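시뮬레이션 환경에서 그리퍼 파지 이상을 진단하고 복구하는 절차

1. 적용 범위

본 문서는 Brosevdale 시험실에서 운용하는 시뮬레이션 로봇 팔의 파지 작업 중 발생하는 이상, 특히 파지 판정 오류와 물체 관통 현상의 진단 및 복구 절차를 규정한다. 실물 장비의 비상 정지 및 재기동은 별도의 안전 지침을 따른다.

2. 배경

지난 2월 정기 점검에서 Gintarė Vanags 연구원은 작업 로그의 파지 상태값과 실제 물체의 자세가 일치하지 않는 사례를 보고하였다. 그리퍼가 물체를 놓친 뒤에도 상태값은 '파지 유지'로 기록되었으며, 후속 동작이 중단 없이 실행되었다. 동일한 제어 코드가 실물 장비에 이식될 경우 낙하물 또는 충돌 사고로 이어질 수 있으므로, 해당 현상은 안전 관련 결함으로 분류한다.

3. 사전 준비

가. 진행 중인 작업을 일시 정지하고 현재 상태를 저장한다. 정지 전에 장면을 초기화하여서는 아니 된다.
나. Tralora 로그 뷰어에서 이상 발생 시점 전후의 구간을 연다.
다. 외부 시점과 손목 시점의 화면을 모두 확보한다. 한쪽 시점만으로 파지 여부를 판정하지 않는다.

4. 시점별 확인

외부 시점에서는 손가락과 물체의 접촉 위치 및 물체의 기울기를 확인한다. 손목 시점에서는 두 손가락 사이의 간격과 그 사이에 물체가 있는지를 확인한다.
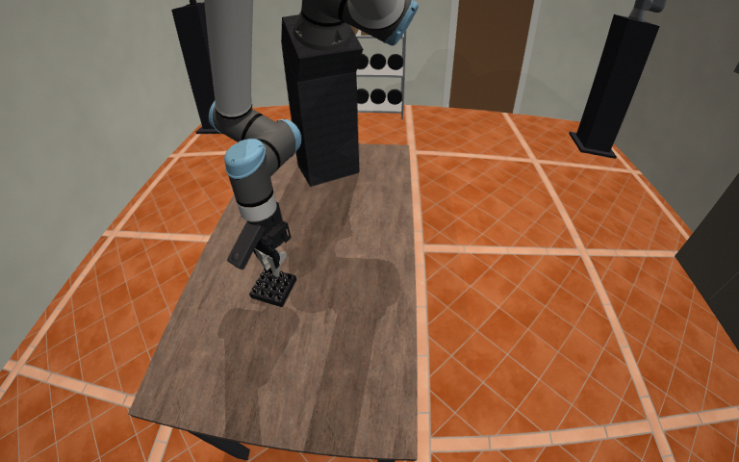
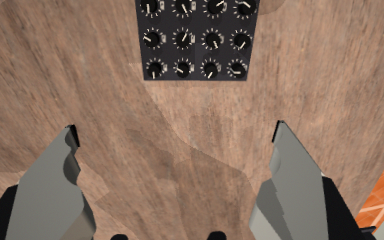 두 시점의 시각 정보가 서로 다른 경우에는 먼저 시간 동기를 점검한다. 시각이 일치함에도 판정이 엇갈리면 다음 절로 진행한다.

5. 원인 진단

가. 손가락 개도: 명령값과 측정값을 비교한다. 물체를 잡은 상태에서는 측정값이 완전 닫힘 값에 도달하지 않아야 한다. 도달한 경우 물체 이탈 또는 관통을 의심한다.
나. 접촉 정보: 양쪽 손가락의 접촉이 연속 20스텝 이상 유지되는지 확인한다. 한쪽에만 접촉이 기록되어 있으면 편심 파지로 본다.
다. 충돌 형상: 구멍이 있는 물체는 단순화된 충돌 형상과 외형이 다를 수 있으므로 두 형상을 겹쳐 표시하여 비교한다.
라. 판정 코드: 상태값이 닫힘 명령만으로 갱신되는지 검토한다. 2월 사례의 원인은 이 항목에 있었으며, 결함 번호 371로 등록되어 있다.

6. 복구

가. 파지 판정 조건에 개도 측정값과 양측 접촉을 모두 포함하도록 수정한다.
나. 접촉이 소실되면 즉시 팔의 이동을 중지하고 오류 상태로 전환하도록 설정한다.
다. 저장한 상태에서 동일 작업을 재생하여 오류 전환이 정상적으로 이루어지는지 확인한다.
라. 초기 자세를 변경하며 4000회 반복 시험을 실시한다. 상태값 불일치가 한 건이라도 발생하면 제5절부터 다시 수행한다.

7. 기록 및 승인

시험 결과에는 적용한 코드 버전, 물체 형상 파일, 난수 시드 및 두 시점의 화면을 첨부한다. 보고서는 Areti Liapis 책임연구원의 검토를 거쳐야 하며, 승인 전에는 수정된 코드를 실물 장비에 배포할 수 없다. 이전 판정 코드로 생성한 로그는 삭제하지 않고 '재검토 대상'으로 표시하여 보관한다.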